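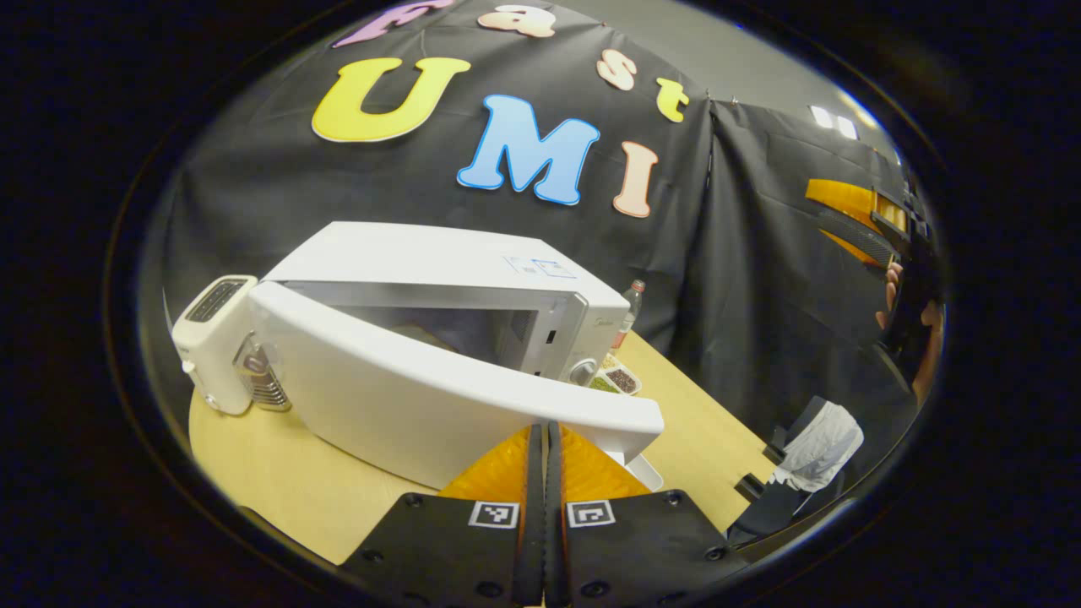

Reheating is the warming of food that has already been cooked and then cooled. It is done in homes, canteens, hospitals and shops, and it differs from cooking in that the food is already fit to eat when it goes in. The main concerns are safety, texture and the time taken.

History

Before household refrigeration, cooked food was often kept near the fire or left in the pot and brought back to the boil each day. Soups and stews suited this treatment, and many regional dishes began as a way to use what was left from the day before. Bread soups, fried rice, bubble and squeak and hash all belong to this group.

The gas oven made it easier to warm a single plate, usually under a lid or over a pan of simmering water. Microwave ovens came into ordinary kitchens in the second half of the twentieth century and changed the habit a good deal, as one portion could be heated in the dish it was served on. The food writer Olga Esteves has argued that this did more to alter family mealtimes than any change in what was cooked, with members of a household eating the same meal at different hours.

Methods

Hob. Liquids and dishes with sauce are usually reheated in a pan over a low or medium heat and stirred. A little water or stock may be added if the sauce has thickened in the refrigerator.

Oven. Pies, roast potatoes and baked pasta keep their texture better in an oven. Foil is used to stop the top from drying out and is taken off for the last few minutes if a crisp surface is wanted.

Steam. Rice, dumplings and vegetables can be steamed. The method is slow but adds moisture.

Microwave. Microwaves act chiefly on the water in food and reach only a short way in from the surface. The middle of a thick portion is warmed mostly by heat passing inwards, and cold spots are common. Turntables, stirring halfway through and a standing time at the end all help to even out the heat. Many household models are rated at 700 or 800 watts, and the rating affects the times printed on packets. A dish timed for a stronger oven needs longer in a weaker one.

Safety

Most advice in Britain is to heat food until it is steaming hot all the way through and to reheat it only once. Cooked food should be cooled quickly, covered and put in the refrigerator. Rice needs particular care. Spores of Bacillus cereus can survive boiling, and if the rice is left in a warm room they may grow and produce a toxin that later heating does not destroy.

Liquids heated in a very smooth cup can pass boiling point without bubbling and then boil over suddenly when moved. This is known as superheating. Metal trays and dishes with gilt edges can cause sparks in a microwave oven, and sealed containers may burst.

Effects on flavour

Some dishes are widely thought to taste better on the second day, among them curry, chilli and beef stew. Cooked meat can also develop a stale taste known as warmed-over flavour, caused by the breakdown of fats in contact with air. It is most noticeable in poultry and pork. Covering the meat with gravy before it is chilled slows the process.

Starch changes too. Bread and potatoes become firmer as they cool, and heating partly reverses this, although bread hardens again soon after it leaves the oven.

In catering

Large kitchens often cook in one place and reheat in another, a system called cook-chill. Meals are chilled in shallow trays, carried cold and heated shortly before serving. Godfrey Nyaga's handbook for school kitchens recommends checking the centre of the deepest tray with a probe thermometer, which is cleaned between dishes.

See also

Cook-chill
Food preservation
Leftovers
Microwave oven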